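Everyday Stuff, Sorted: What We Did With One Messy Table
Report by Pongsak Rattanakul, 10/09/2023

My part of the Toom project was the small stuff — the cups, cloths and odd bits that pile up on a shared table until you can't put your lunch down. I picked tidying because I'm bad at it, and I figured I'd learn more that way! My partner took the shelves, so she'll cover those in her own section.

I started by writing down what was on the table at the end of each session. Over 30 sessions I got 463 entries, and cups were way ahead of everything else (I kind of expected that, but wow). They got their own page in my notebook.
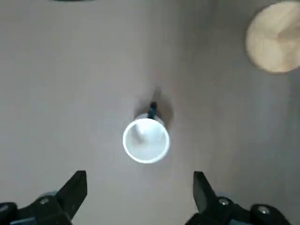

Cups are a pain because they don't have one obvious home. Some people want them by the sink, some want them on the shelf, and my first plan had them going in a box with everything else, which was a bad idea and lasted two sessions. A white cup on a gray surface, like this one, is at least easy to spot, and I ended up using white cups for all my practice rounds. The timing got a lot steadier after that.

Cloths were the fun part. I tried folding them first and it took up to nine minutes for a full pile, so I gave up and went with one open box, no lid, just drop it in. My partner still thinks folding looks nicer (she's right, but she wasn't the one folding).
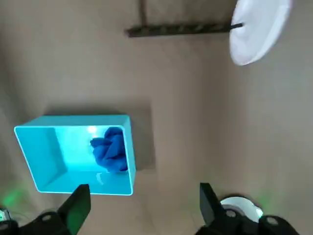
Figure 2. Blue cloth in the cyan plastic box, unfolded.

If I did this again in April, I'd get a second box for the odd bits and ask people where they want the cups before making a plan.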